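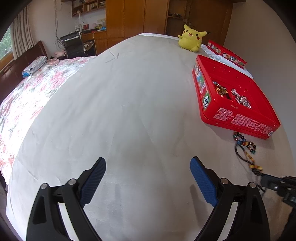

La pinza de mano abierta sobre la cama, con la caja roja de las cuentas y la pulsera a la derecha.

Trucos de orden que hemos aprendido trabajando con pinza

En Tanholm llevamos años ordenando casas ajenas, y desde diciembre una parte de la jornada la hacemos con la pinza en la mano, enseñando a los brazos de Naidu cómo se recoge un dormitorio. ¡Y lo que hemos aprendido de nuestro propio oficio! Cuando solo tienes dos dedos te das cuenta de cuántas cosas hacías sin pensar (sujetar la tapa con el meñique, por ejemplo, o apartar un cordón con la muñeca). Estos trucos salieron de ahí y funcionan igual de bien con las dos manos libres.

Sábana blanca y lisa antes de vaciar nada
Para las cosas pequeñas, la cama le gana a la mesa. Las cuentas no ruedan tanto y se ven enseguida sobre el blanco. Estira bien la tela en la zona donde vayas a trabajar y arrima la colcha a un lado, doblada a lo largo. Anika Villanueva mete además una toalla debajo de la sábana cuando el colchón es muy blando, y se nota muchísimo.

La tapa, detrás de la caja
Si la dejas delante, acabas pasando el brazo por encima cada vez. Detrás no estorba y la tienes a mano para cerrar. Ponle un pañito debajo si es de metal y no quieres que arañe.

Cadenas a un lado, cuentas al otro
Las cadenas finas se enganchan con todo. Dentro de una caja sin divisiones basta con respetar los dos lados, y si quieres ir más lejos, un molde de magdalena de silicona hace de separador. Para deshacer un enredo, pon la cadena plana y abre el nudo desde el centro con dos alfileres. Tirar de las puntas lo aprieta.

Las pulseras se cogen por las cuentas
Con pinza lo aprendes el primer día: si agarras el cordón, la pulsera gira y se te va. Coge dos o tres cuentas juntas, levanta despacio y deja que el cordón caiga solo. Al guardarla, primero el cordón y encima las cuentas.

Dedos con agarre
Las almohadillas azules con dibujo de rombos nos dieron la idea de usar guantes finos con puntos de goma para las cuentas pulidas. Un cambio estupendo, sobre todo en invierno, con las manos secas. Las almohadillas se limpian con un paño húmedo al acabar el turno y se dejan secar con la pinza abierta.

Los peluches, al fondo y a la vista
En un cuarto con juguetes, siéntalos lejos de la zona de trabajo antes de abrir ninguna caja. Un peluche que se cae en mitad de una clasificación se lleva media sábana por delante.

Qué ha cambiado en el equipo

Bastante, y casi todo para bien. En el local de Voswood somos 16 y seis hacemos turno de pinza. Antes la ronda de la tarde era siempre la pesada, con la espalda doblada sobre camas bajas; ahora alternamos, y quien ha estado ordenando por la mañana puede pasar a revisar grabaciones sentado. Darnell Esposito, que tiene el hombro delicado, pidió quedarse en revisión y allí sigue, encantado. Entre todos sumamos ya 1.589 tareas grabadas.

También hay roces. La pinza cansa el pulgar y los primeros días uno va lentísimo, así que acordamos con Isla Lindsay, nuestra encargada, que esas horas no entren en el ritmo de las casas. Fitzgerald Mercado insistió en que la formación se pagara como jornada normal, y así se hace. La pregunta de si los brazos nos quitarán trabajo sale en cada reunión. De momento doblan toallas y recogen objetos sueltos; decidir qué se guarda, qué se regala y dónde va cada cosa sigue siendo cosa nuestra y del cliente, y yo disfruto esa parte más que nunca.

Si vas a empezar con la pinza

Cambia de mano cuando cambies de habitación. Abre las dos puntas del todo antes de acercarte al objeto y baja recto. Quítate anillos y reloj. Practica con cosas que no se rompan: calcetines, pinzas de la ropa, un estropajo. Las cuentas y las cadenas, para la segunda semana.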